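3 min read

How Our Dorm Drinks Its Coffee – Project Report

My grandmother kept one cup for guests and one for herself, and I suppose that is where this project really began. For our consumer habits course, Kerttu Jääskeläinen and I spent most of December asking people in our dorm what they drink from, and why they hold on to it.

We handed out 50 short surveys and got 22 back, which we were very happy with so close to finals! The favorite answer was a plain mug with no writing on it. Several people said it simply felt calmer in the morning – and one wrote us a whole page (thank you, whoever you are) about a chipped cup from a summer at Clellutach.

We also held 3 long interviews in the kitchen on the second floor. Those were the best part of the work, and they taught us that people talk about cups when they mean home.

If we did it again, we would ask about tea drinkers separately, as their answers got a bit lost among the rest.
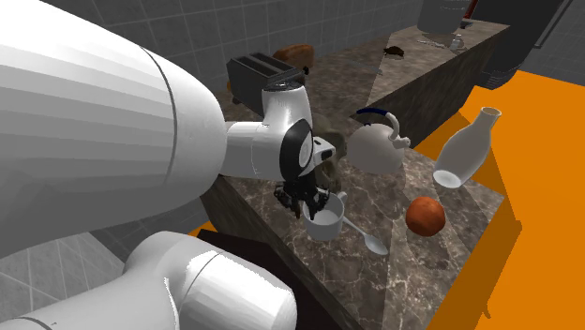 We would also start the interviews earlier in the term, when people have more time to sit and chat.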